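Washing an old lace-type bedspread that has gone yellow along the folds

Posted in Household > Laundry and fabrics
Asked by sollbridge_mo, Wed 31 January
3 replies

I have been given a white bedspread that belonged to my aunt. It is the sort with a lace pattern all over and it has been folded in a cupboard since she moved out of her house in Galthorpe. There are yellow lines where the folds were and one brown mark the size of a teacup near one corner. The label has been cut out so I don't know what it is made of. It feels slightly crisp and doesn't crease much when I squeeze it in my hand.

I want to use it on the spare bed. I have a normal front loader, 8 kg, and no tumble dryer. I have tried a damp cloth with washing-up liquid on the brown mark and it made no difference that I could see.

Can it go in the machine, and at what temperature? My neighbour says bleach. My sister says never bleach. I would also like to know how to dry it, as the line in the yard is short and the spread is a double.

hagedorn_lane
Member, 50 posts

Don't use bleach until you know what the fibre is. If there is any nylon in it, chlorine bleach will turn it yellower than it was, and you can't get that back.

Crisp and doesn't crease sounds like polyester to me. Cotton lace creases if you so much as look at it. You can check by pulling a thread from inside the hem and holding it with tweezers over the sink with a match. Cotton burns like paper and leaves soft grey ash. Polyester shrinks away from the flame and leaves a hard bead. Have the tap ready.

Either way it can go in at 30 on a delicates wash. I have done mine that way for years. Put it in a duvet cover with the buttons done up if you are worried about snagging.

Gunther Fröhlich
Member, 20 posts

I ran the laundry in a small guest house for 18 years and we had spreads of this kind on every bed, so I will go through it in order.

First look it over in daylight for broken threads. Spread it out on the bed and go along it a bit at a time. Old folds are where the threads give way. Any hole should be caught with a few stitches before it goes near water, otherwise a small hole comes out of the machine as a large one. Use a thin white thread and don't pull it tight.

Then soak. The yellow lines are usually old detergent or starch that was never fully rinsed out, and plain soaking shifts more of it than you would think. Fill the bath with cool water, lay the spread in loosely folded, and leave it for two hours. The water may go the colour of weak tea. Let it out, press the spread against the side of the bath to get rid of the worst, and fill again. Do this until the water stays clear. Never lift it out by one end. Wet, it is heavy, and the weight will tear it. Get your arms under the whole of it or roll it into a bath sheet.

For the yellow that is left, use oxygen bleach, meaning the powder kind with sodium percarbonate. Dissolve it fully in warm water before the spread goes in. The tub will give the amount. Leave it overnight if the tub allows it. It is safe on cotton and on polyester. It is not safe on silk or wool, but I have never met a bedspread like yours made of either.

The brown mark is a separate matter. If it is tea, the oxygen bleach will take it out. If it is rust from a bed spring or a drawing pin, it won't, and you need a rust remover sold for fabrics. Rust tends to be orange at the edges. Try that on a hidden bit of the hem first -- some of them are strong -- and rinse it very well afterwards. Don't put chlorine bleach on rust, as it sets it.

After that, one machine wash at 30 on delicates, with liquid detergent and no softener. Spin at the lowest setting, 400 if your machine has it. An 8 kg drum is big enough for a double of that sort as long as nothing else is in with it.

Drying on a short line: fold it once over two lines if you have them, so the weight is shared. If you have only one, put a clothes horse under the middle. In July it will be done by teatime. At this time of year I would lay it over the bath on a rack for a few hours and then over two doors with a clean sheet beneath it, turning it now and then. Don't put it on a radiator, which can leave marks across it.

Iron only if you must, on the wrong side, on the cool setting, with a tea towel between.

Ours were plain, but my own at home has fruit on it, and it has been through all of the above more than once.

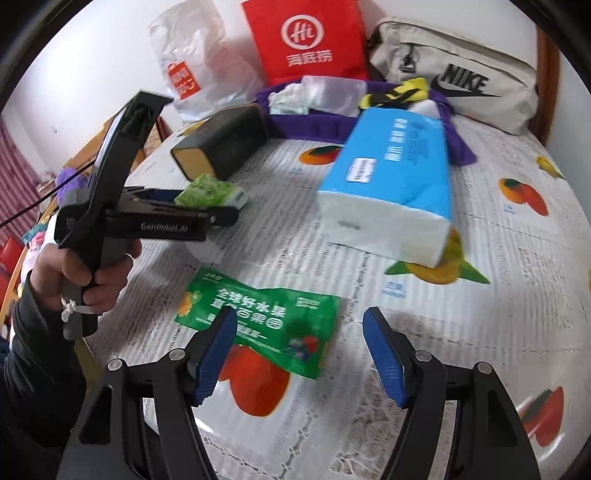

The fruit-print spread on the bed at home.

With a printed one I skip the overnight soak and keep the oxygen bleach to 20 minutes, checking the colours as I go. Yours is plain white by the sound of it, so that needn't trouble you.

Store it rolled on a cardboard tube with an old pillowcase in between and you won't get the lines again.

drultov
New member, 10 posts

Vinegar in the rinse. Half a cup. My mum did this with nets.

Also lemon juice and salt on the brown patch and leave it in the sun, though I suppose there isn't any at the moment. I've only done it on a tablecloth. It came out fine but the tablecloth was old anyway so I wasn't bothered.

sollbridge_mo

Thank you all. I did the match test and got a hard bead, so polyester. It is in the bath now on its second lot of water. The mark does look orange at the edges so I will get the rust remover on Saturday. Gunther, did you use the liquid sort or the cream?

Gunther Fröhlich

The cream. It stays where you put it.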